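Warm Nights Bring Out the Bamboo Mats in Midthorpe

By the Midthorpe neighborhood desk

Anyone who tried to sleep in Midthorpe last week will not need much convincing that the warm weather came early this year. The upstairs rooms along Rellside were still holding the day's heat at midnight, and the small housewares shops near the bus station say people have been coming in with tired eyes, asking for the same thing – something cool to lie on.

What most of them have been going home with is a bamboo mat, the kind that goes straight on top of the bed. Navaratnam Home Goods, which has sold bedding on Rellside for as long as most of us can remember, says it has sold 3,142 of them since March, and that is before the hottest part of the summer has properly arrived. Last year the shop was still working through its spring delivery at this point, and there were mats stacked by the register until the leaves came down.
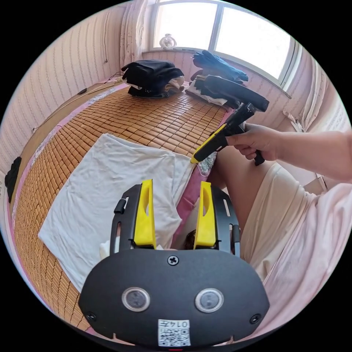
A woven bamboo mat on a bed in a room with pink striped wallpaper.

The idea is an old one, and plenty of families in town grew up with it. Bamboo doesn't hold on to warmth the way a thick cotton pad does, and air can move a little through the gaps, so the surface feels cool when you first lie down and goes on feeling bearable for a good while after. It won't do the work of an air conditioner, and the shop is careful to tell customers so. But it uses no power at all, and with electric bills where they are, that has been enough to win over a good many people who would have walked right past one a few years ago.

Older shoppers tend to know exactly what they want and are out the door in two minutes. Younger ones take their time, press a palm flat on the display mat, and then ask whether it will pinch. It can, a little, if the mat is cheaply strung or the mattress underneath is very soft, and the usual advice is to lay a thin sheet or a light towel on top for the first few nights until you get used to the feel of it.

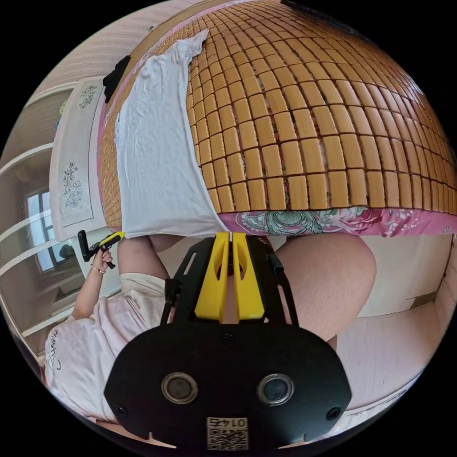 Over in Ruvcombe, the Saturday market has caught on too. Two stalls that normally sell baskets and garden screens have cleared half their tables for bedding, and by mid-morning there is a line that reaches back past the bread van. Prices there start at 30 dollars for a single and go up to 40 for a double, and the stallholders will roll one up and tie it with string so you can get it home on the bus, though we can report from experience that a double takes some patience on the stairs.

The market expects to bring in another 2,000 mats before the end of the season, in both of the common styles. One is made of long narrow slats, which rolls up neatly and stores in a closet without fuss. The other is made of small tiles strung together in a grid, which is heavier but folds in any direction and follows the shape of the bed a little better. People seem to have strong feelings about which is best, and we have heard both sides argued at some length over the tomatoes. 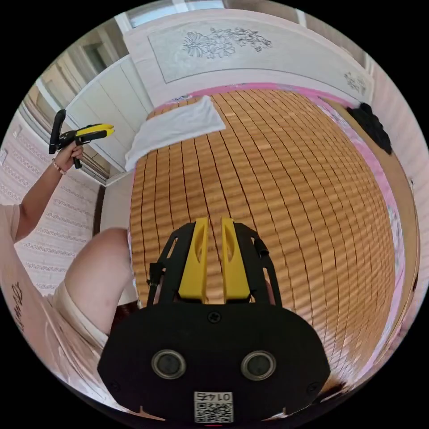
Narrow slats cover the surface of this bed mat.

Looking after a mat is simple enough. Wipe it down with a damp cloth every week or so, let it dry completely in the shade, and keep it out of strong sun, which can make the bamboo brittle. A new one should be wiped before it is first used, and it is worth running a soft cloth over the whole surface to find any splinters before your elbow does. At the end of the summer, make sure it is bone dry before you put it away. Most of the mats that come back to the shop with a complaint have been stored damp and gone spotty with mold.

Navaratnam Home Goods will stay open until 8 p.m. through the end of the heat, for those who can't get there during the working day, and has promised a fresh delivery of doubles soon. The Ruvcombe market opens at 7 a.m., and the bedding stalls are at the far end, next to the plants.
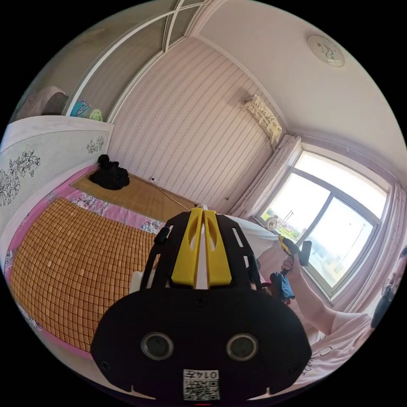
Can a bamboo mat go in the washing machine?
Please keep it out of the machine, even on a gentle cycle, as the soaking can swell the bamboo and weaken the cords. A damp cloth with a drop of mild soap will do the job, followed by a second wipe with plain water.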